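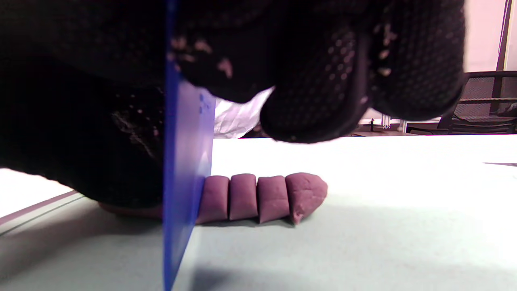 Figura 1. Corte del rollo de plastilina con la placa azul.

4. Grabar la tarea de corte

Con la pinza de mano ya calibrada, toca lo divertido: ¡cortar plastilina! En el proyecto Rillomari usamos esta tarea para estudiar cuánto cambia la política aprendida según el ángulo de la hoja.

4.1. Amasa un rollo corto y déjalo tumbado sobre la mesa.

4.2. Sujeta la placa en vertical y empieza a grabar antes de tocar el rollo (yo lo olvidé en 2 sesiones seguidas y Kaja Raudsepp todavía me lo recuerda).

4.3. Baja recto, sin serrar, y sube despacio. Los trozos pueden quedarse en fila, no los separes.

4.4. Repite hasta tener 30 episodios. Cada uno me dura unos 11 segundos.

Nota: yo no limpio el guante entre episodios. Comparé las dos variantes en marzo, con 27 pruebas en cada una, y no vi diferencia en el error de posición. La placa sí la limpio siempre, que los restos engordan el filo y el corte sale torcido.

Precaución: no aprietes la placa contra la mesa, se dobla y el episodio ya no vale.

Cuando termines, guarda la sesión en la carpeta Stekside y pasa al apartado 5.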